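Finding aid for citrus company letters, item level or folder level?

marlkeeper
I'm processing the papers of a packing house called Purnholm, mostly outgoing letters to buyers and growers. There are 8 boxes. My supervisor wants every letter described on its own, with topics. I'd like to stop at the folder level. What do other small archives do?

tess_in_stacks
Folder level. Put the date span, the main correspondents and a line on subjects. People who need more will ask for the folder.

grovehouse50
I disagree. We did folder level for the Brito letters and now we get the same question over and over: which letter mentions the freeze, which one mentions the rail rates. With business letters the subject is hardly ever what you'd guess from the name on the folder. One of ours is filed under crate labels and is nearly all about a lawsuit.

tess_in_stacks
Then index that folder. You don't need to do all of them.

marlkeeper
That might work. How long does a letter take you, grovehouse50?

grovehouse50
I get through 7 an hour if they're typed. Handwritten ones are slower, 2 an hour on a bad day. I write two sentences per letter and move on. Adalberto Prado trained me and his rule was to name every person, company and fruit variety, and skip the pleasantries.

quirebinder
Are you scanning too? If you are, do the description from the scans. It saves handling the carbons, and ours tear if you look at them wrong.

marlkeeper
Scanning starts in January. Right now the descriptions go in a spreadsheet and get loaded into Iltov later.

quirebinder
Check the length limit on the description field before you write hundreds of them. Ours cut off long entries on import and we had to fix them by hand. 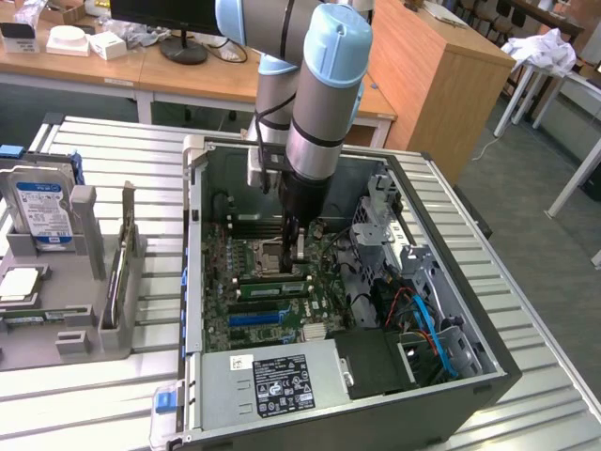

I'd also keep a separate column for variety names. The growers spelled them several ways, sometimes in the same letter.

tess_in_stacks
Agree on the column. Still don't agree on item level for 8 boxes.

marlkeeper
I'll do the Grestholm folders letter by letter, those get the most requests, and leave the rest at folder level. I'll ask my supervisor about it Monday.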